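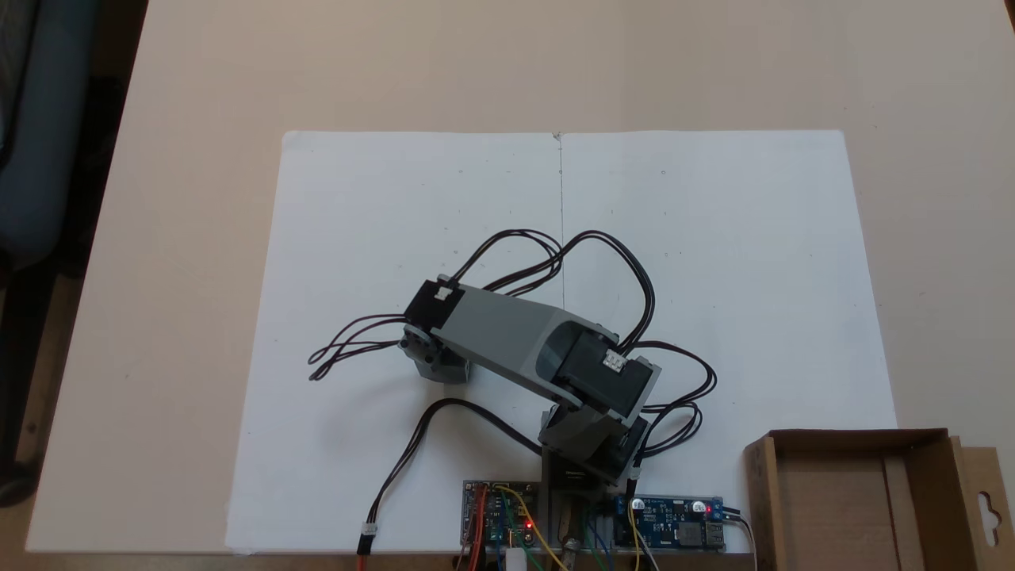 Paper is the cheapest thing one can put on a table, and for the past 2 months it has been the standing policy of this household and its workroom to cover every light-coloured work surface with it. The policy was adopted in place of a cutting mat, a vinyl cloth and a felt runner, each of which had been tried and withdrawn. A white sheet shows up a dropped screw at once, and it may be written on. It also keeps a record of its own treatment: the crease down the middle and the few faint specks are typical of a sheet that has been folded and then put to use. Readers who require a spotless surface may wish to replace theirs each morning. The present author does not, and considers a sheet to be in service until it tears.

The purpose of this post is to set out the arrangements for tables, paper and boxes as they now stand, following a number of enquiries received after the July entry on shelving.

The paper

White lining paper is used, bought on the roll from Zurnis. It is sold for walls, but it lies well enough on a table if left flat overnight under a few books. Brown paper was considered and rejected, as small dark parts are hard to find on it by evening light. Newspaper was rejected on the grounds that one reads it.

The sheet should be cut generously. It should reach the front edge of the table on any side where a person will be leaning, and it may stop short on the side where things simply stand. Tape is permitted at the back corners only. Taping all four corners was the practice for several weeks and led to tearing whenever anything heavy was slid across.

Where one width will not cover the area, two may be placed side by side. The join should run away from the person seated and should never fall across the spot where writing is done. A pencil dropping into a seam in the middle of a word is a small matter, but it is a regular one.

Items that stay

A working table has two kinds of object on it: those that stay and those that visit. Items that stay should be placed towards the back, at or beyond the rear edge of the paper, so that the sheet can be changed without clearing everything. Leads should leave by the shortest route. Anything with a lamp or a light on it should face the seat.

Items that visit are to be kept in a box. 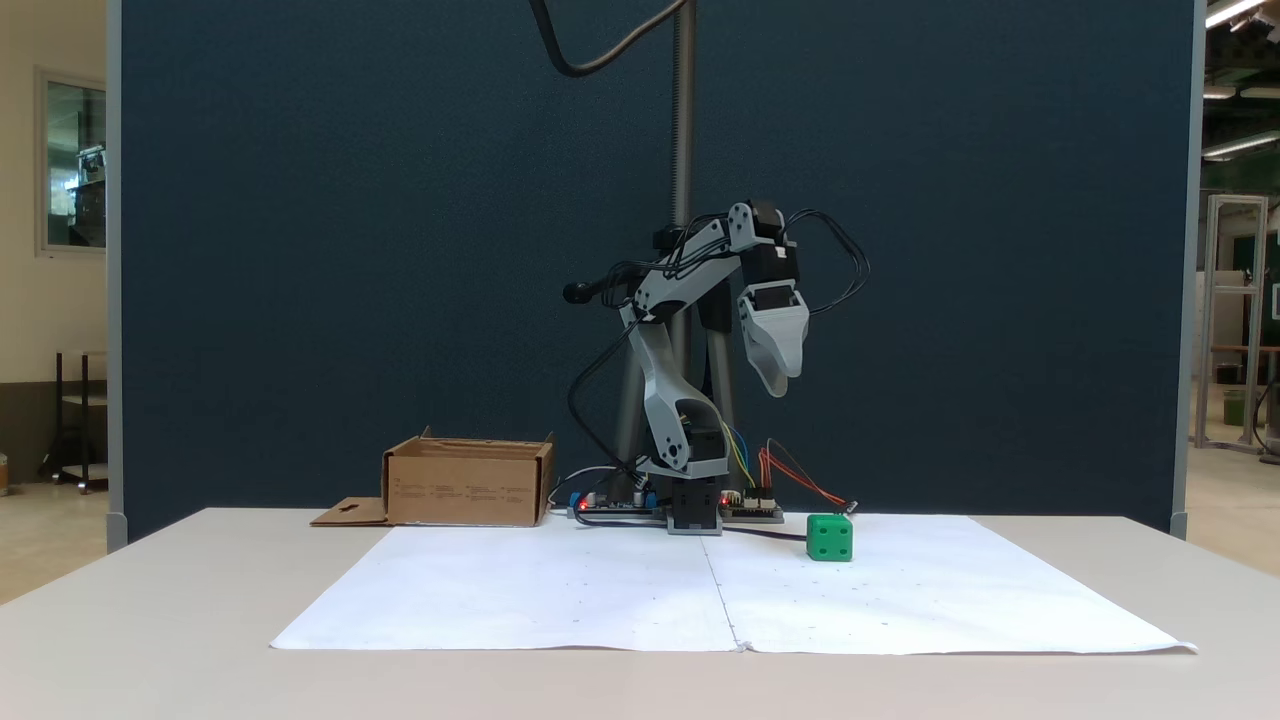
Reading time: 7 minutes

On boxes, the position is as follows. An open cardboard box, flaps folded back, is superior to any tray, tin or drawer so far tried. The plain brown kind is preferred. It should stand to the left for a right-handed person, close enough to reach without rising, and it should stay open. A closed box on a work table becomes a shelf within the hour, and whatever was in it is then out of use for the day.

The Baltell drawer unit, on which this blog spoke warmly last year, has been moved to the hall. It remains a sound piece of furniture and holds gloves. Its drawers stuck in damp weather and, being shallow, would not take anything the size of a child's building block or a large die without catching at the top. A green die with rounded edges, such as the one on the paper, is precisely the sort of thing that ought to go straight into a box and be done with.

Printing on the outside of a box is no objection. Labels are another question. The author labelled 40 boxes one winter, in capital letters, and has since found that the contents of most no longer match. New boxes are therefore left as they come. Those already labelled will be relabelled when time allows.

The flaps deserve a paragraph. If they stand up they catch the sleeve, and if they are cut off the box loses its stiffness and begins to lean. Folding them back and down is the settled method. A flap or tab that insists on lying out flat across the table should be given its space, provided that nothing needed is placed upon it.
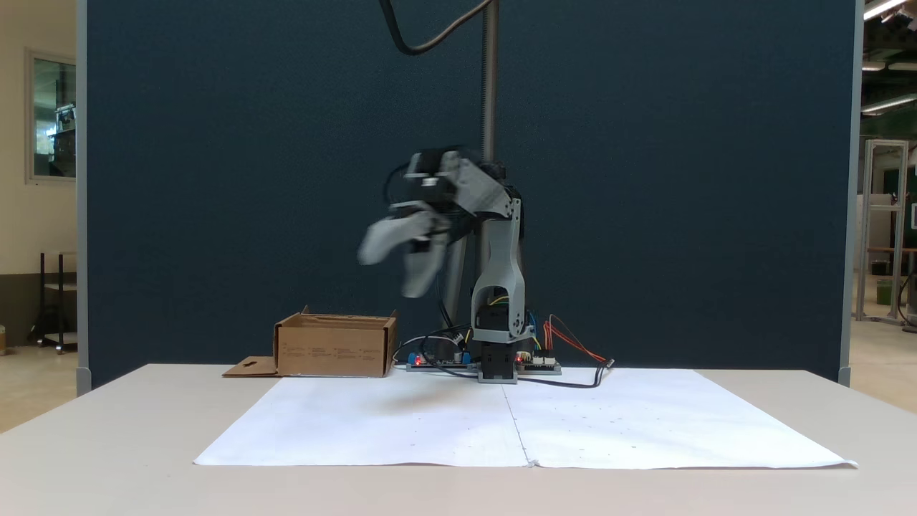

Two widths of paper, joined down the middle, and the box in its usual place.

Curling at the corners is the chief complaint made against paper by those who have written in. It is a fair one. The front right corner is the worst on most tables here, being where the forearm rests. Remedies suggested by readers include ironing, which was tried on a low setting and did help, and a coin at each corner, which did not. Reversing the sheet so that the curl turns downwards is effective for a day or so. After that the edge should be trimmed by a finger's width.

Wrinkles may be ignored unless drawing is intended.

As to cost, a roll of the Zurnis paper has so far outlasted every estimate made of it. A bulk supplier, Kovano, offers packs of 2,000 loose sheets, but these are small and would have to be laid like tiles. The author has written to ask whether larger sizes are planned and will report any answer in the comments.

Comments remain open. Correspondents asking about the height of the table are referred to the earlier entry on the Aliyu trestles, where the measurements are given in full, along with a correction.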